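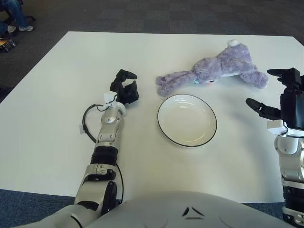
Conejo de peluche lila y plato blanco de borde negro, sobre la mesa.

Galería: vajilla y peluches de Oveo
Texto: Vira Stasiv. 1/26/20

Oveo lleva desde diciembre insistiendo en que un plato y un muñeco pueden venderse como conjunto infantil. No lo veo claro. El catálogo reúne 104 artículos y casi todos repiten la misma fórmula: loza sobria por un lado, pelo largo por otro, y que el comprador imagine la relación.

El plato me convence más. Es poco hondo, casi un cuenco, y el filo negro le da algo de carácter. Arsen Zinchenko, que lleva la tienda de Brokura, dice que la gente lo pide suelto. Le creo.

El conejo tiene una oreja larga y caída y un mechoncito blanco que parece la cola. El pelo lila queda muy bien tumbado en una mesa; habrá que ver cómo queda tras 2 lavados. La ficha promete 7 años de color «intacto» y no explica cómo lo han medido.

Se venden juntos en Brokura y en el local de Flimcombe. Por separado, solo bajo pedido.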